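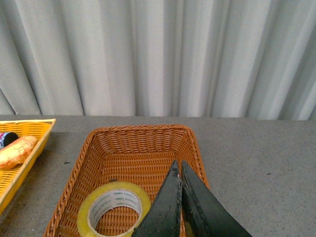 Narayanan Kurian wrote in to ask why the waxflower stems he conditioned in November dropped their buds within days, when banksia from the same delivery held well. The water was clean, he reports, the stems were recut, and both species stood in the same cool room.

The symptom is consistent with ethylene exposure. Geraldton wax (Chamelaucium uncinatum) is sensitive to the gas and sheds buds and open flowers at low concentrations. Banksia is far less responsive. Two species held side by side can therefore give quite different results, and water quality will not account for it.

Common sources in a small workroom are ripening fruit, vehicle exhaust drawn in at the loading door, gas heaters, and decaying plant matter left in bins. Fungal infection of the flowers is a further source and is easily missed. Grey mould (Botrytis) causes the infected flower to produce its own ethylene, so the stem may drop buds in a room with no external source at all.

Treatment
Where the grower has not treated the stems, an anti-ethylene product should be applied on arrival. Silver thiosulphate (STS) is taken up through the cut end as a pulse. 1-MCP is released as a gas in a sealed space and leaves no solution to dispose of. Follow the label for rate and duration. STS contains silver and spent solution must not go down the sink; check with your local authority for the correct disposal route. Neither treatment will reverse damage already done, and neither controls Botrytis.

Handling
Strip foliage below the water line. Recut 2 to 3 cm from the base. Keep bunches dry on the outside and do not mist. Remove sleeves if there is condensation inside them, and allow air to move between buckets. Waxflower tolerates storage at 1 to 2 °C, but moving cold stems straight into a warm, humid workroom wets the flowers and favours mould.

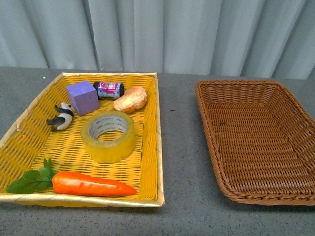 Baskets on the bench, grey curtain behind.

Member trial
The Samura workroom logged bud drop on waxflower from two consignments last season. In total 904 stems were graded on day 8 after unpacking. Of these, 729 were passed as saleable. The remainder were rejected for bud drop, visible mould or both, and 78 of the rejects showed mould. The consignments were not split into treated and untreated lots, so the figures say nothing about the value of STS or 1-MCP. A split trial is planned at Ollent using a single variety and one grower.

Members who wish to take part should keep the grower's treatment docket with each carton and record the room temperature daily.

Posted March 19, 2022 by the Postharvest Desk

Comments

Chettiar
Does the pulse need repeating if the stems go back into storage?

Hidport Flowers
We moved the green waste bin outside and get less drop now. Changed suppliers the same month though, so make of that what you will.

Contact the editor | © 2022 Cut Stem Newsletter | Back to top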